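Watovham Bowls: data card

Release of 2019-02-14, maintained by the Kosis tableware group

Contents

Short recordings of bowls standing on a wooden tabletop. The set covers ceramic and plastic bowls, plain and printed. Plates and cups are in the Baro set and are not repeated in this one.
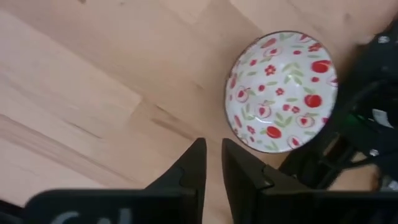
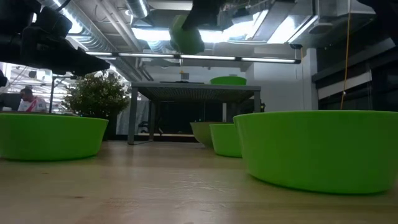 A remark from Sutherland on the draft of this card: "apple print" is too loose as a label. Whole apples and sliced apples should get separate pattern tags, and the rim color should have its own field. Sutherland also asked that size be left out unless a bowl has been measured, as near and far bowls are easy to mix up by eye.

The first two requests went into the label file. Size is now optional and is blank for most entries.

Fields

bowl_id: text, unique within the release
material: ceramic, plastic or unknown
base_color: main color of the inside
rim_color: blank if same as base_color
pattern: plain, or one or more pattern tags
size: rim diameter in cm, measured only

Size of the release

Around 600 recordings in 12 folders. Folders 1 to 8 are labeled in full. The rest have material and base_color only.

Known problems

Green plastic bowls in shade were sometimes labeled olive. Use "green" for these. Labels made before November have not all been corrected.

A bowl hidden behind another bowl still gets an entry if any part of its rim shows.

Changes

0.6: added rim_color, split the apple tags, made size optional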